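April 25, 2019
By Kiri Mudgway
6 comments | 227 shares
Print | E-mail this

Moving again. Third flat in Wadovdale, boxes everywhere, kettle missing. Found it in with the towels, no idea. Landlord wants the keys by noon and I havent even started on the kitchen.

Things I will not be taking: the beige chair, 200 takeout menus, Koen's drum practice pad (come get it Koen). Gave the spare desk to Bernice downstairs. She paid me in soup. Good soup.

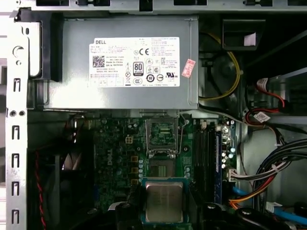 Kiri Mudgway
Writer and serial mover

Old Dell is coming with me, it has all my tax stuff on it. New place has a bath!! More when teh internet is on.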